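Chapter 4
Sorting and Storing Small Household Goods

In this chapter you will learn to
group small goods by use, shape and storage needs
choose between a bin, a basket and a drawer
read a label for storage directions before putting an item away
set up a sorting station on an ordinary table

Key terms: category, holding bin, open storage, decanting, use-by date

4.1 Why sorting comes first

Most homes hold far more small goods than their owners would guess. When students at Okholm College listed the contents of one shared bathroom and laundry, they recorded 131 separate items, of which 86 were tubes, bottles or jars. Only 10 had a fixed place. The rest were kept wherever there was a gap on a shelf.

Sorting is the step between gathering goods together and putting them away. It is often skipped. People buy containers first, fill them with whatever is closest, and find a month later that the sunscreen is under the shoe polish. In this book we sort first and choose the final containers in Section 4.4.

A sorting station needs a clear table at about hip height, good light, and two or more open containers. Bins and baskets both work. Set them side by side so that an item can be moved across without being carried around the room, and leave a gap between them wide enough to see what has been dropped.
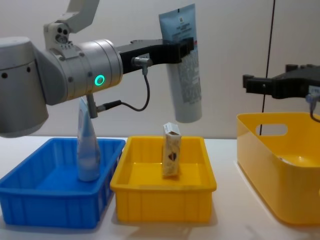 Tubes need more thought than their size suggests. A squeeze tube is flat at the crimped end and bulky at the cap, so it will not stack neatly and tends to slide under heavier goods. Stored upright on its cap, it takes up little room and the contents settle toward the opening. Tubes of similar colour are easily confused, and the printing on them is often very small. Check the name and the storage directions before deciding on a category.

Lift each item clear of the container walls when moving it, and lower it into place. Dropping tubes from a height can crack the cap.

The Blackwood method, used in the exercises on page 202, allows three categories at the first pass: daily use, occasional use and discard. Finer divisions come later. The Girnia case study in Section 4.3 follows a household that began with nine categories and had to start over.

4.2 Choosing categories

A category should be named in a word or two that everyone in the household would use. "Teeth" is a better label than "oral hygiene products".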